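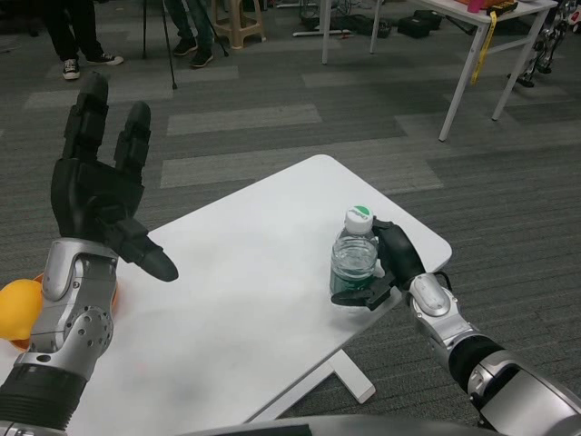 No. 17

Notes on the bottle set, 2024-04-20

We are recording grasp examples for Flundska, two-handed, one bottle per take. The right hand grips near the middle, over the ribs. The left stays open and is logged anyway, thumb included, so the policy sees both arms in every take.

Count so far: 115 takes kept, 24 dropped for bad timestamps. Hermenegildo Zamudio is relabeling the grip start times by hand. The water level changes between takes and goes in the notes field.

Next set is in May, with cups.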